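The Allotment Keeper's Long Memory

Corina Coman puts the kettle on before she will talk about anything, and while it heats she goes looking for the notebooks. There are 12 of them, mostly school exercise books with soft covers, and they live in a drawer under the bread box with the string and the spare batteries. She has written down what she planted, and when, and what became of it, for most of her adult life, and she is a little embarrassed by how much of it is about peppers.

"I didn't set out to be a pepper person," she says. "I wanted to grow roses! But my aunt gave me a paper twist of seed when I got my first yard, and you can't very well throw out your aunt's seed."

The aunt had carried the seed from the village where she grew up, and she called the pepper Olteanu, after the neighbor who first gave it to her over a fence. It is a squat, thick-walled red thing, sweet all the way through, and it takes its time. Corina starts hers indoors in March, on the windowsill above the radiator, and she has had years when the last ones were still green at the first frost and ended up in jars.

She keeps a second variety too, a longer one called Nirel, which she swapped for at a seed exchange in Gornell. She speaks of it the way some people speak of a son-in-law. "It's perfectly nice. It ripens early, it never gets sick, everybody likes it. I just don't feel I know it very well."

What she does feel strongly about is saving the seed properly, and she'll go on about that for as long as the tea holds out. You choose the plant first, she says, and only then the fruit. A handsome pepper on a miserable plant is no use to you. She ties a scrap of yarn around the stem of the ones she wants so that her husband won't pick them for lunch, and then she leaves them until they begin to wrinkle.

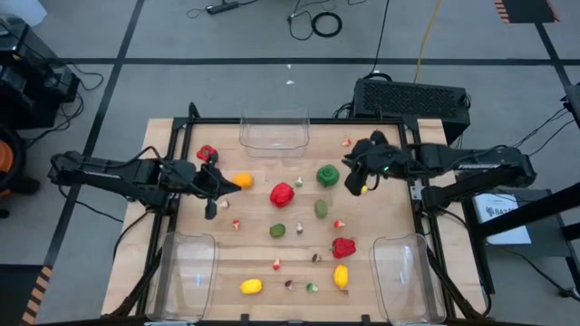
Corina's sister Ana, who had been listening from the hallway, called out that the yarn has never stopped him, and that one summer he ate the best pepper in the whole row with salt and a piece of cheese and then asked what the string was for.

"That's true, he did," Corina says, and laughs until she has to put her cup down. "I got 63 seeds the next year from a pepper I didn't even like, and I planted every one of them out of spite."

The seeds dry on a dinner plate (never on paper towels, which stick) in the back bedroom with the door shut. After a week or so she tries to snap one between her fingers. If it bends, it goes back on the plate. Then it's into envelopes, with the name and the year in pencil, and the envelopes into an old Sasport shoebox on the floor of the closet, where it's cool.

She used to keep the seed all to herself. Then came a wet summer when she lost every plant she had, and she spent a whole evening on the phone trying to find anyone she might once have given a few to. A cousin had an envelope in a coat pocket. Since then she gives it away to whoever asks, and to a fair number of people who don't. Last winter she mailed out 55 packets — she knows the number from the stamps — and she still gets letters back, some with photographs, one with a recipe for relish that she has made twice.

I ask whether she worries about what happens to it all later on. She turns the pages of the top notebook for a while before she answers, stopping at a pressed leaf, and at a grocery list that has nothing to do with anything.

"Well, it's out there now," she says. "Somebody will have an envelope in a coat. Do you have a yard? Even a balcony would do, if it gets the sun."

I have a balcony. She is already on her way to the closet.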